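The forever table, and other promises

Furniture makers have discovered guilt. Walk into any showroom this July and you will be told that the table you own is a sin and the one on sale for 22 monthly payments is a cure. Cirkell calls its range "heirloom grade". Pamico prefers "generational". Neither could tell me which generation they had in mind, though both guarantees run out after 5 years.

Sevim Karaca has repaired tables in Montes for most of her working life and is unmoved by the slogans. "They send me a leaflet about forests," she says. "I would like a leaflet about screws."

Her own preference is pine, glued up from strips, knots and all. It dents, it goes orange, and it can be sanded on a Sunday-ish sort of afternoon by anyone with patience. 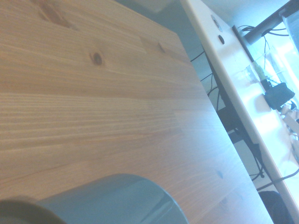 What the label leaves out

Patricio Soler, who used to buy timber for Vultel, thinks the word "solid" has been stretched past use. He once counted it on 40 labels in one shop and found few that said what was underneath.

A top-up oil costs little. The branded "care plan" I was offered came to around £200, and the salesman could not say what the oil was.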